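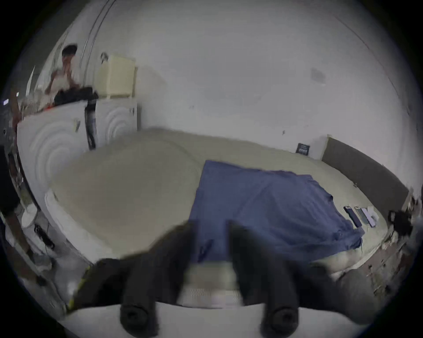

Figure 2. Crumpled blue cloth on a beige mattress.

4. Data and Coding

4.1 Source of the notices

The death notices were taken from the public archive of Clendeo, a hosting service used by funeral homes in the towns of Olis and Jusau. Each notice has its own page, with the text supplied by the family and an open section below it where visitors can leave messages. Families may later order a printed book that contains the notice and any messages they choose to keep. We did not have access to the books, only to the web pages.

We drew 3,000 pages at random from the archive. Of these, 2,000 had no visitor messages and were set aside, as our questions concern the way the messages relate to the notice. A further 44 were duplicates, mostly cases in which two funeral homes had posted the same text, one near the person's home and one near the place of burial. The remaining 956 pages make up the working set. All pages were saved on February 15, 2024, and messages added after that day are not included.

4.2 Unit of coding

The notice was coded by sentence and the messages were coded whole. A message was often a single line, and splitting the longer ones gave fragments that coders could not place. Names were replaced with a role word (spouse, child, friend, coworker) before coding began. Where the role could not be worked out from the page, the word "other" was used.

Sentences in the notice were given one of five codes: announcement, family, life history, service details, and request. The request code covers flowers, donations, and invitations to share a memory. Many notices combine two of these in one sentence, and in that case the first one mentioned was taken. This rule probably lowers the share of donation requests, which tend to follow flowers – see Section 6.

Messages were coded for whether they addressed the family, the person who had died, or no one in particular. We also marked whether a message told of a particular event. "He fixed our porch steps the summer we moved in" was marked as an event. "He was always helpful" was not.

4.3 Euphemism

Phrases that stand in for the verb "died" were listed separately, using the scheme developed in the Hladun study of newspaper notices. That scheme sorts them into travel, sleep, religious, and struggle. We added a fifth group for phrases tied to the person's work or pastime, such as a gardener who "laid down her trowel" or a bowler who "rolled his last frame." These are rare in the older print material but were common enough in our pages to need their own group. A phrase that fit both travel and pastime, as with sailors and truck drivers, was placed under pastime.

4.4 Agreement between coders

Two coders worked through a shared batch in January and met to settle differences before the rest was divided between them. Most disagreements were over life history and family, for example when a sentence named a marriage and a move to Olis together. Such sentences were coded as family if the spouse was the grammatical subject or shared it, and otherwise as life history. The batch was then recoded under the revised rule. The coders did not see the age or the date of death while coding messages.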